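Maditz Large-Breed Support Harness

For dogs from 71 to 100 pounds, with an extender strap for bigger dogs

The Maditz harness is a two-piece lifting harness for big dogs that need help getting up, climbing steps or getting into a car. It was made with newly adopted adult dogs in mind. Many large dogs come into a new home with weak back legs, sore hips or a lot of weight to lose, and their new owners often don't know yet how the dog likes to be handled.

The front piece goes around the chest and behind the front legs. The rear piece goes under the belly and around the hips. Each piece has its own handle, and the two are joined along the back by a strap that can be taken off. You can use the front piece alone for ordinary walks once the dog is stronger.

What comes with it

Front harness, rear harness, back strap, one shoulder sling for the person doing the lifting, and a printed fitting card. The extender strap is sold separately and adds 9 inches to the belly measurement.

Sizing

Measure the chest just behind the front legs with the dog standing. Then measure the belly at its widest point and the length from the base of the neck to the base of the tail. If the dog can't stand for long, measure lying down on its side and add an inch to the chest. Long-coated dogs such as Newfoundlands, Pyrenees and Leonbergers should be measured with the tape pressed through the coat to the body. A harness fitted over loose fur will slide.

If the dog is between sizes, order the larger one. All four buckles adjust, and there is more room to tighten than to let out.

Dogs that are expected to lose weight can usually stay in the same harness. Check the fit every two weeks while the weight is coming off.

First days with a new dog

Leave the harness on the floor near the dog's bed for a day before you try it on. Let the dog sniff it. Put on the front piece first and leave it at that for a few short sessions indoors, with food. The rear piece can wait until the dog is comfortable having its back legs touched. Some dogs accept it the same afternoon. Others take a couple of weeks, and there is no harm in going slowly as long as the dog can get outside without it.

Do not lift by the rear handle alone. Stand beside the dog, take a handle in each hand and raise both ends together, only as far as the dog needs to get its feet under it. The harness is meant to take part of the dog's weight while it walks. It is not meant for carrying a dog off the ground.

Take the rear piece off at night and any time the dog will be lying down for more than two hours. Look at the skin under the belly panel each evening for the first week. Redness that is still there in the morning means the panel is too tight or has folded over.

Talk to your vet before using any lifting harness on a dog that has had surgery in the past month, or one with a spinal injury.

Washing and care

Both pieces can be hand washed in a sink with mild soap and cool water. Close the buckles first. Brush out the hair before wetting the lining, or it will mat into the padding and hold water against the skin later on. Rinse until the water runs clear, press out what you can and hang the pieces up by the handles. Do not put them in a dryer. The padding takes a full day to dry indoors, longer in humid weather. Owners who use the harness every day often buy a second rear piece, which is the part that gets dirty.

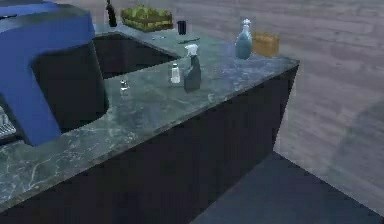

Brian Rashidi wrote to us in February that his dog wore the rear piece for nine weeks and then only needed the front. He asked that we tell people to buy the spare rear piece at the start, and he also thought the shoulder sling should be two inches longer. The sling on current orders has been lengthened.

Male dogs

The belly panel has a cutout that sits forward of the hips. On short-bodied males it may need to be moved toward the chest by one setting on the side straps. If the panel gets wet on walks, it is too far back.

Colors and materials

Gray with black handles, or red with black handles. The outer layer is nylon and the lining is a soft knit polyester. The buckles are plastic with a steel insert. Each handle and seam is rated to 400 pounds of pull, which leaves a wide margin for a dog that stumbles.

Replacement parts

Buckles, handles, back straps and slings can be ordered one at a time. Have the number from the inside label ready. Older harnesses with a round label use the Wudari buckle, which does not fit the current straps, so please check before ordering.

Returns

Unwashed harnesses can be returned within 30 days, even if they have been tried on. Please brush off the hair. Rescue groups can exchange sizes at any time at no charge.

Page last updated 5 July 2020

Shared 71 times | 3 comments

Comments

Flumham Dog Mom
Got the red one for our Pyrenees mix. He's 98 pounds and wouldn't do the porch steps at all when he came to us. He does them now with a little help. The instructions on measuring through the coat are right, I was off by three inches the first time.

T. in the hills
Does the extender work on the front piece too or only the belly?

Mabula
Only the belly. I asked them the same thing. For the chest you have to go up a size.

Maditz Pet Equipment | Contact us | Shipping and returns | © 2020 Maditz. All rights reserved. | Back to top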